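Brullell river launch, check before morning trip
18 July 2023, Stesbridge landing
Checked by: Štefánia Šindelář

1. Life jackets: OK. All adult sizes are on board. Three of the child size have a weak buckle — please change before January.

2. Weather and view from the landing: OK. Clouds are heavy but the trip to Drudstead can go.
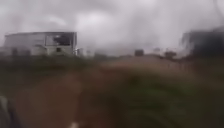 3. Boarding ramp: NOT OK. The left rail moves when I push it. Morelli was informed by phone.

4. Fire extinguisher: OK, tag no. 171.

5. Passenger list: still missing.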